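Gallery: The Little Bakery Corner at Srithong

Welcome to our gallery page! We've been collecting pretend food for the play shop since last May, and the bakery corner has turned into everyone's favourite (mine included, I'll admit it). There's something so cheerful about a shelf of rolls and buns that never go stale. The notes below cover how we set things out and which pieces get picked up most.

Page updated 2026-02-02 by Rattana Nakpan

Setting up the counter

We keep it very simple: one table, one cloth, a basket or two and a handful of good pieces. Theerawat Siriwan found our first box of play bread at the Briraria market, and it was such a lucky find – plaits, knots, a cottage loaf and a slightly squashed croissant that we all love anyway. Small children go straight for anything with a pattern they can run a finger along, so the plaited shapes always come out first.

The cloth

Plain grey or cream, every time! We tried a red gingham one from Clanex and it was lovely in the packet, but the bread got completely lost on it. A pale cloth with a bit of weave lets those toasty colours sing, and a few wrinkles do no harm at all. Ours goes in the wash with the aprons.

Baskets

Wicker, and shallow enough for little hands to reach in. We had deep ones to begin with and the buns sat at the bottom, forgotten. Low sides make the whole counter look fuller too, even with only a bun or two inside.

Plait and knot

My favourite pairing! The long plaited roll with its pointed ends is out on the cloth, and the round knotted bun has the reddish-brown basket all to itself. I love the golden-orange tops on them both, and that bit of shine.

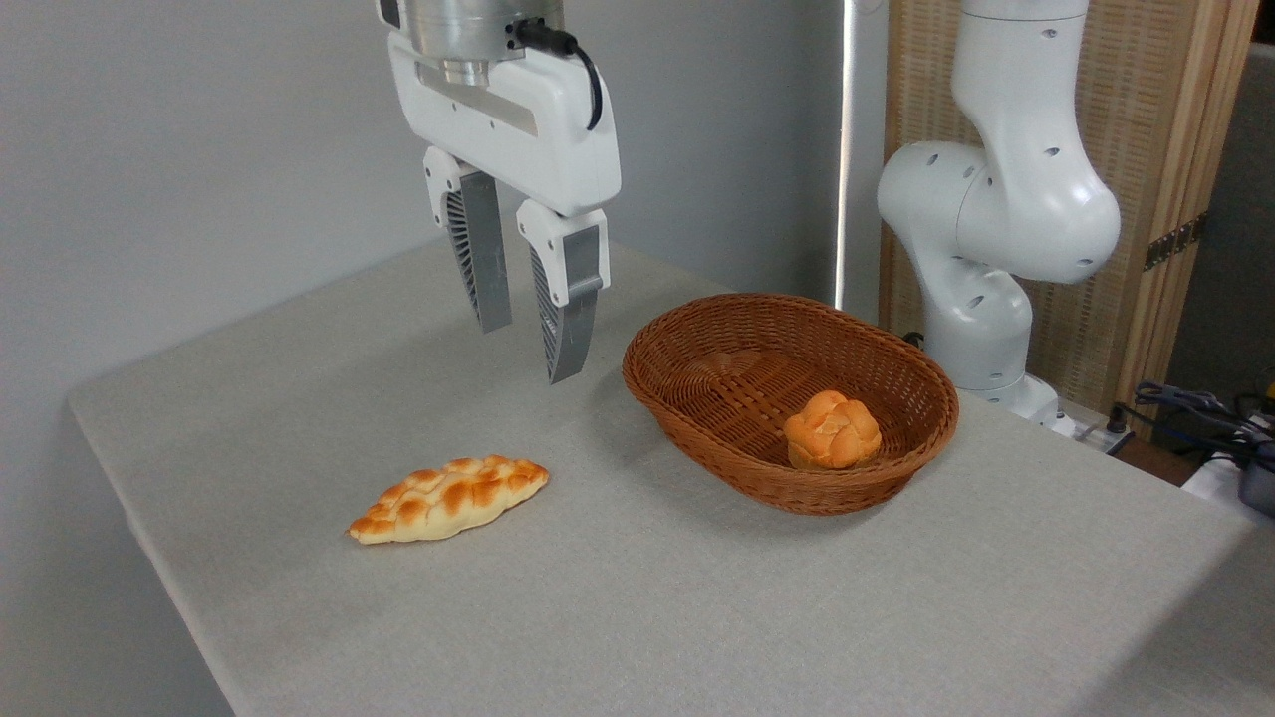 Coming next: the cake stand

Theerawat is sorting through the cakes and tarts for the next set, and the Gulley room has offered us a second table to put them on. If you have any play pastries looking for a new home, bring them along to Srithong and ask for Rattana. Iced buns especially welcome!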